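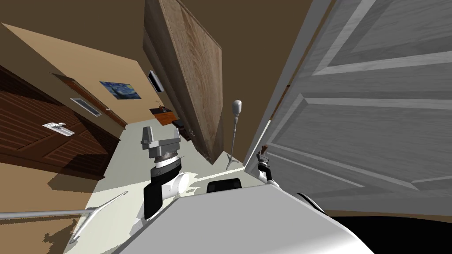 Door task in the sim, right gripper at the lever handle.

Before I let our two-armed robot, Vilach, try a door again, I redo the grip setup. Open the gripper config, set finger travel to 81 and closing force to 5, then save and reload. Skip the reload and you'll be chasing the old values all afternoon (ask Neelam!).
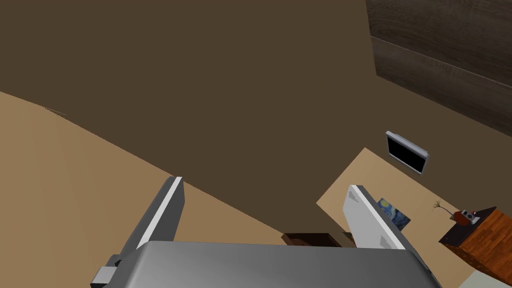

Finger alignment comes next, and I do it from the wrist view. Open the jaws and look down past them. I want both fingers leaning in like the open V we've got over the room there - if one sits straight up, zero that joint and run script 208 again. Then try the handle.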